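Urlow (magazine)

Urlow was a lifestyle magazine for expectant and new fathers, published in print and later online by Ternetti Media. It appeared six times a year for most of its run and carried articles on pregnancy, infant care, household budgets and relationships. The magazine was based in Zurkmont. It ran for 143 issues before the print edition closed, and the website continued under the same name.

Background

Ternetti Media had earlier published trade titles for the furniture and kitchenware sectors. Reader surveys for its general men's title, Dunstan, showed that a large share of subscribers had a child under the age of three, while the magazine itself printed almost nothing on the subject. A four-page supplement on fatherhood was bound into the April issue of Dunstan. It drew 957 letters, more than any other item the company had printed, and a separate title was approved the following winter.

The first issue had 64 pages and was sold through newsstands and maternity shops. Subscriptions were offered from the third issue.

Content

Each issue was divided into fixed sections. The opening section, "Weeks," followed the stages of pregnancy and was written for the partner of the pregnant woman. It was followed by "House," which covered meals, cleaning, sleep schedules and the division of chores. Product reviews took up the middle pages and were limited to items priced below a set ceiling. Longer features and a letters page closed the issue.

Articles on sex during and after pregnancy appeared in nearly every issue of the first three years. They were usually laid out as questions from readers with replies from a midwife or a family doctor. The replies were unsigned.
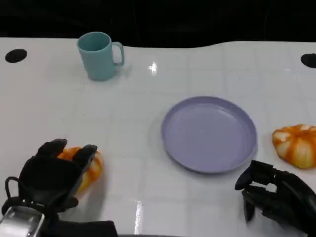
Editorial position

The magazine described its reader as "a parent, and not a helper." Its style guide barred the word "babysitting" for time a father spent with his own children, and barred jokes that relied on male incompetence in the home. Contributors were asked to write about the mother as a person with her own work and opinions.

In practice the guide was applied unevenly. The product pages, which were produced by a separate staff, continued to sort strollers and carriers into "his" and "hers" lists until the twentieth issue. Advertising was not covered by the guide at all.

Circulation

Paid circulation peaked at over 18 thousand copies per issue. About a third of subscriptions were bought as gifts, most of them by women. Renewal rates were low, as many readers let the subscription lapse once the child reached school age. A spin-off for fathers of older children, Urlow Plus, was tested in Zurkmont
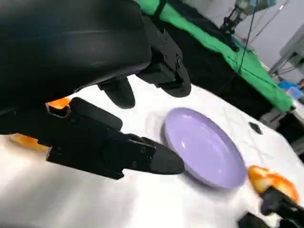 and two nearby cities, and was dropped after four issues. Its columns on homework and pocket money were moved into the parent title.

Reception

Reviewers in the trade press praised the medical pages and found the features repetitive. Feminist critics were divided. Some welcomed a men's title that treated child care as ordinary work. Others noted that the magazine praised fathers at length for tasks that mothers' magazines mentioned only in passing, and that single mothers and same-sex couples were rarely mentioned before the website was launched.

Website

The website opened with an archive of the "Weeks" section and a message board. The board was moderated by former print staff and was open to all parents. Its most active area dealt with parental leave and included a shared list of employers' leave terms, maintained by members. Print subscribers received access to the full archive, and the remaining articles were made free to read 20 months after the last printed issue.

See also

Dunstan (magazine)
Ternetti Media
Parenting magazines
Paternity leave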